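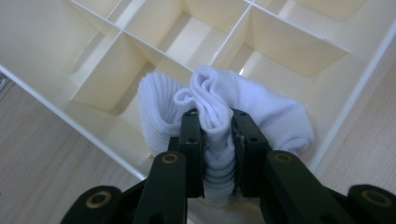 Cherche paires de mains patientes pour ranger des chaussettes (et le reste !)

Bonjour à toutes et à tous ! Je m'appelle Aniela Kwiatkowska, pardon, Kwiatkowski sur mes papiers français, et je prépare chez Mavov un petit guide pratique sur le rangement des tiroirs. Le genre de guide qu'on garde dans la cuisine, qu'on corne et qu'on prête à sa sœur. Pour l'écrire correctement, j'ai besoin de voir comment les gens rangent pour de vrai, et donc j'ai besoin de vous.

Je vous raconte en deux mots d'où ça part. L'hiver dernier, j'ai envoyé un questionnaire aux abonnés de notre lettre et j'ai reçu 1 363 réponses, que j'ai toutes lues (oui, toutes, avec beaucoup de thé). Les pulls, ça va. Les draps-housses, on s'y attend, c'est la guerre. Mais les chaussettes ! Il y a les gens qui les roulent en boule, ceux qui les plient en trois, ceux qui retournent le bord-côte sur la paire et qui vous expliquent que ça ne détend rien du tout, et ceux qui les jettent dans le tiroir en fermant vite. Chacun est persuadé de faire comme tout le monde. J'ai envie de mettre tout ça autour d'une table et de regarder.

Ce que vous ferez

Une séance dure 3 heures, pause comprise. Vous vous installez à une table, on vous donne du linge en vrac et un bac à compartiments, et vous rangez. D'abord à votre façon, sans consigne, puis en essayant une ou deux méthodes que je vous montrerai. Entre les deux on bavarde, je prends des notes et je vous pose des questions parfois un peu bêtes, du style « pourquoi celle-ci dans le coin ? ». Répondez ce qui vous vient, même « je ne sais pas », ça m'intéresse aussi.

Pas de chronomètre, pas de note, pas de bonne réponse. Si vous mettez une seule chaussette par case parce que ça vous plaît, très bien, allez-y.
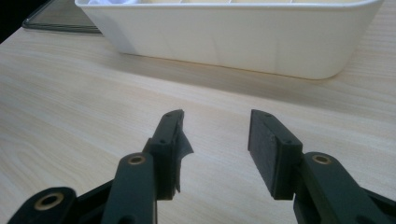 Le bac blanc à compartiments, sur la table claire.

Qui je cherche

Vraiment tous les profils, à partir de dix-huit ans. J'aimerais avoir des maniaques du pliage, des désordonnés assumés, des parents qui gèrent le linge de cinq personnes, des étudiants qui ont un seul tiroir pour tout. Les gauchers sont très attendus – je n'en ai presque pas pour l'instant. Si vous avez les mains raides ou douloureuses, venez aussi, dites-le-moi simplement dans votre message et on adaptera le rythme. Je voudrais un chapitre entier sur le rangement quand les doigts fatiguent, et je ne peux pas l'inventer toute seule.

Il faut comprendre le français parlé. Pour l'écrit, aucun souci, il n'y a rien à remplir à part la feuille d'inscription et l'accord de participation.

Le côté pratique

Les séances ont lieu en janvier, dans l'atelier Flostow, au rez-de-chaussée, salle 113. L'entrée se fait par la cour et il n'y a pas de marche. Je propose un créneau le matin à 9 h 30 et un autre l'après-midi à 14 h. Le vendredi, seulement le matin.

Vous recevez 45 euros par séance, versés par virement, et un exemplaire du guide à sa sortie. Vos frais de bus ou de tram sont remboursés si vous gardez le ticket. Café, thé et quelque chose à grignoter sur place (dites-moi si vous avez des allergies, je fais souvent un gâteau aux noisettes).

Vous pouvez apporter vos propres chaussettes, propres s'il vous plaît ! Les dépareillées sont les bienvenues, j'ai prévu un moment exprès pour elles. Si vous préférez ne rien apporter, je fournis tout. Dans le guide, je ne citerai que votre prénom, ou un autre que vous choisirez, et vous pourrez relire vos phrases avant l'impression. Vous pouvez aussi changer d'avis et arrêter en cours de séance, sans vous justifier.

Pour s'inscrire

Envoyez-moi un petit message par le formulaire de contact du site Mavov, objet « Tiroirs », avec :
votre prénom et votre âge
vos disponibilités en janvier, matin ou après-midi
un numéro où vous joindre
et deux lignes sur votre tiroir à chaussettes, dans l'état où il est aujourd'hui

Mon collègue Fabrice Ferrand s'occupe du planning et vous rappellera pour fixer le créneau. Si vous tombez sur son répondeur, laissez un message, il rappelle en fin de journée. Les amis et les couples peuvent s'inscrire ensemble, mais chacun aura son bac et sa table, sinon vous allez vous corriger l'un l'autre et je ne verrai plus rien !

À très vite, j'espère,
Aniela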